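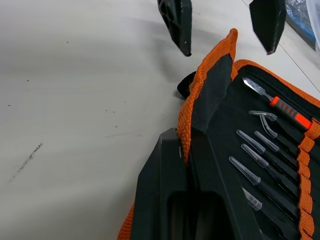
Chapter 18: Chores and the Machine

Search this book Go

Can a machine tidy a workbench yet? A factory arm can place the same part 500 times a shift, provided the part always arrives in the same spot. A tool case is harder. Its fabric sides fold and lean. Each pair of tweezers sits in an elastic loop, close beside the next one, with a clear cap over the tip. A hobby knife lies in the same row, blade out. To take one tool, a gripper has to reach it without dragging its neighbors along. To put it back, the gripper must find a loop that stretches.

Eleri Powell and Martti Turunen set this chore at the Cavthorpe repair shop. In 300 tries, their arm returned the right tool to the right loop in nearly half. A new apprentice learned the job on Wednesday, before lunch.

This chapter looks at three parts of the problem: seeing thin objects, holding them, and working with cloth. Section 18.1 begins with grip force.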